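About Clundbridge

Clundbridge records examples of ordinary household work for teams that train robots. We started in one rented room with one robot and a list of chores. The list is longer now, but the work is much the same. An operator guides a robot through a short task, the cameras and the joint sensors record it, and the recording goes to a reviewer before anyone learns from it.

We do not build robots and we do not sell a finished robot brain. Our customers do one or the other, and sometimes both. They come to us for recordings they can trust, taken in rooms that look like rooms people live in.

What we record

Most of our tasks are small. Put a drink in the refrigerator door. Take it out again. Move a bottle from one hand to the other. Wipe a counter, close a drawer, hang a towel. A person does these things without thinking, and that makes them hard to write down as instructions. A learning system does better with many examples of the same job done by different operators at different speeds.

The refrigerator tasks are the ones visitors ask to see. The robot works with two arms and two hands with fingers, over a plain wood-look floor, and the operator has to plan where both elbows will go before the bottle gets near the shelf.
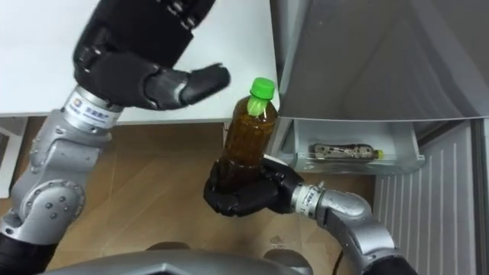
Page 2 of 5

How a session works

A session starts with the task card. The card gives the objects, the starting position and what counts as done. It does not tell the operator how to move. Two operators may turn a bottle on its side at different points, or use the free hand in different ways, and we keep both versions as long as the bottle ends up where the card says.

Each attempt is called an episode. A normal session produces 200 episodes, with a break in the middle. Between episodes the objects are put back, but not to the exact same spot. The card gives an area for each object and the operator picks a new place within it every time. If the bottle always started in one place, the system would learn that place and very little about bottles.

We also change the room on a schedule. Counters, tables and cabinets get moved, bottles are swapped for other bottles, and lights go up or down. Our task library holds 215 cards as of this month, and each one is recorded in at least five room layouts before we call it complete.

Failed attempts are kept. A dropped bottle or a missed shelf is labeled as a failure with a short note on where it went wrong. Some customers train on these and some leave them out. A recovery, where the operator misses and then gets it right in the same episode, gets its own label, and we are asked for those more and more.

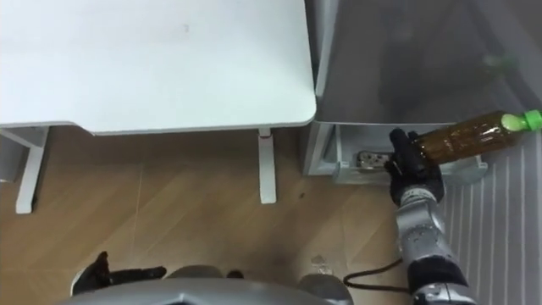
Review takes longer than most people expect. Every episode is watched once at full speed by someone other than the operator. The reviewer checks that the camera views line up in time, that the label matches the action, and that the start and end are trimmed in the right place. Anything unclear goes to a second reviewer. Last March we changed the rule on trimming, so older sets have a slightly longer pause at the start. This is noted in the file that comes with each set.

Our people

Slamet Tuhumury runs operations and wrote most of the early task cards. He still takes operator shifts, mainly on new cards, to find out which ones are badly worded. Operators come to us from all kinds of jobs – kitchens, warehouses, physical therapy, game testing. Training takes several weeks. New operators begin with single-arm tasks on a table and move on to two-handed work and doors when their episodes pass review steadily.

Operators work in pairs. One guides the robot and the other resets the objects and watches the stop button, and they trade places at the break.

Our sites and tools

The main recording rooms are at our Indton site, where we have almost 900 square feet set up as kitchen, laundry and living space. Review is done at a smaller office in Grodeck. Recordings pass between the two through Entili, the in-house software we use to store episodes, assign reviews and track which cards are complete. Customers can be given read access to Entili to follow their own order while it is being recorded.

Working with us

We take orders for tasks already in the library and for new ones. For a new task, we write a draft card, record a small trial set and send it to you before we quote the full job – this often changes the card. Please tell us early which robot you use and which camera views you need, as these are difficult to change later.

Visits to the Indton site are by appointment. Open operator and reviewer positions are listed on the Jobs page.

Page last updated 2026-03-18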